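7th August

The second week in the new flat, and I still have no curtains and no proper bed. In the morning I went to the language office with my papers, and the woman there was patient with my spelling. She says I can join the evening group if I pay 82 before the course begins. I walked home by the canal to save the bus fare and thought all the way about the choir.
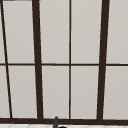 Perihan Tuncer wrote back after lunch that I should stop worrying about my accent, as in Latin everybody has one, and that the altos are short of people since July. I read her message three times. At home I sang for eleven years, but always in my own language, and always next to my sister, who held the note when I lost it.

So I practised in the kitchen while the lentils cooked. I sang the low part of the second piece very slowly, then with the recording from Thierry Riviere, who takes it much too fast for me. The long phrase on the third page is still bad — I run out of air two words before the end. 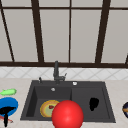 Where do I breathe, then? After the comma, very short, and I must not lift my shoulders.

I wrote this in pencil on my copy and tried it until it was almost good. Then I counted my money again. The folder and the black shoes will have to wait, but the choir itself costs nothing, only a small sum for tea. 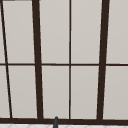
The shoes I have are dark blue, and perhaps under a long skirt it will pass. I will ask Perihan before the first rehearsal. My sister telephoned in the evening and I sang her the phrase. She said it was flat, and then she sang it with me, and we stayed on the line until her soup boiled over.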